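Galería: la sala grande, antes de que la llenemos de cosas

¡Por fin tenemos sala! Llevaba desde marzo dando la lata con que el taller de Clalotero necesitaba un sitio con luz de verdad, y mira, aquí estamos. Los que venís de la etapa anterior os acordaréis del cuartito de la calle Doltulthorpe, donde para ver si un papel era crema o blanco había que salir al portal. Pues se acabó. He ido recogiendo por aquí mis impresiones de estos primeros días, un poco a lo loco, según me venían (perdonad el desorden, que también es marca de la casa).

Lo primero, el techo. Ya sé que nadie se apunta a un taller de encuadernación por el techo, pero a mí me tiene enamorada. Es blanco, de paneles, con unas luces alargadas que dan una claridad tremenda, y lo cruza una viga ancha, también blanca, que te lleva la vista hacia el fondo. Martim Calado dice que parece una oficina. ¡Pues claro que parece una oficina! Pero él no se ha pasado tres inviernos cosiendo cuadernillos con un flexo entre los dientes.

Luego están las mesas, que eran mi gran preocupación. Yo las quería blancas y lisas, sin veta ni dibujo, para que los hilos y los retales se vean a la primera y no acaben todos en el suelo.

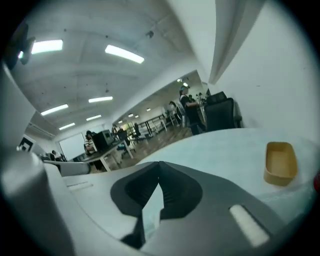
Wanpen Jitpraphai las prefería oscuras, porque lo claro se mancha de cola con solo mirarlo, y seguramente tiene razón, pero ya frotaremos. Con lo que no hubo discusión fue con las bandejitas color mostaza. Son pequeñas, de esquinas redondeadas y bordes bajos, y la idea es que cada cual tenga la suya para las agujas, el punzón y la plegadera. A mí me parecen una monada, y encima el amarillo alegra tanto blanco.

Las paredes se quedan como están, de momento. Shamim Naqvi quiere colgar en la grande los papeles marmoleados del curso pasado, que entre todos hicimos 1.063 hojas (las contó ella, una por una, en dos tardes). No caben ni de broma, así que habrá que elegir, y ya me estoy viendo la pelea.

Los armarios llegan más adelante. Hasta entonces las telas siguen en casa de Siriporn Yensuk, que tiene una paciencia infinita y un pasillo por el que ya solo se pasa de lado. ¡Gracias, Siriporn, te debemos una merienda!

Y lo práctico, que siempre se me olvida: empezamos el 20/07/2020 con el grupo de iniciación, 14 plazas, y quedan poquitas. El papel y la cola los ponemos nosotros; traed delantal y, si tenéis, vuestra plegadera de siempre. Para apuntarse hay que hablar con Mayuree Klinhom, que lleva la lista, y decirle si venís por la mañana o por la tarde. Iré subiendo más cosas a la galería cuando estén puestos los armarios y la prensa grande haya encontrado su rincón.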